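Relley Pickup Arm, two-arm set

Home > Yard and Patio > Powered Tools > Relley

The Relley is a two-arm pickup set for light, repeated chores on a flat surface. It comes from Sartori and is sold through Tusurer. Buyers ask whether it can clear a patio or tidy a shop bench without help. The short version is that it can do some of that work, slowly, and you should stay nearby.

What it handles now
Small rigid items with a clear outline, such as tubes, markers, plastic cups and hand tools. It picks up one item at a time and sets it in a tray. Maximum load per arm is 200 grams.

What it does not handle yet
Wet leaves, cloth, cords, glassware with liquid in it, and anything wedged under furniture. It will not clean a grill or move cushions. Thin items lying flat on the ground are missed often enough that we do not list them as supported.
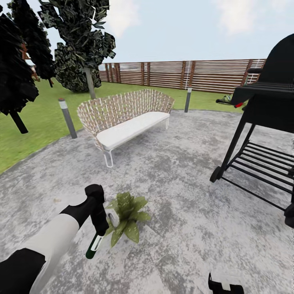

Relley in simulation: test tube held over a concrete patio, next to a low leafy plant.

Chores are set up in the Drindthorpe simulator, included with every set. Build a rough copy of your yard or bench, run the chore there, then load it to the arms. Plan on an evening for the first one. Plants close to a pickup spot need a keep-out zone drawn by hand.

Specifications
Arms: 2
Grip: parallel fingers
Supported chores at purchase: 13
Charge time: 5 hours
Run time: 6 hours
Use: dry weather only, store indoors

In the box
Two arms, base plates, charger, tray, printed setup guide, simulator license.

Shipping
Orders placed by Thursday noon ship the same week. The next software update is planned for April and is free to current owners.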